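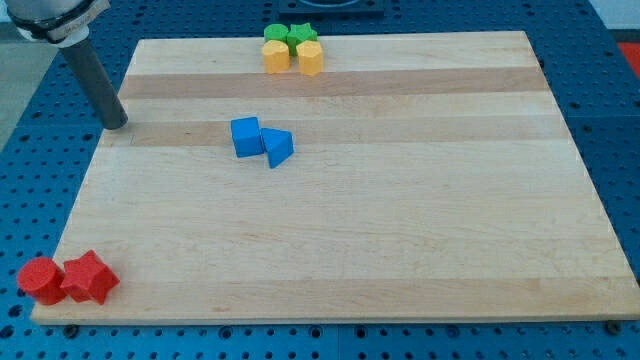
What is changing at the Jenlow mill? Flevau will move all maple board finishing from Fortin to Jenlow, starting with the Plandalar line.

Home | News | Products | Contact
Print this page | E-mail this page

Wed 15 October
By Flevau Press Office

The Jenlow site passed its load tests in August. It has 13 sanding stations and a rated output of 932 boards per shift. Glue cure time stays at six hours. Orders placed with Fortin will ship as booked. List prices are unchanged.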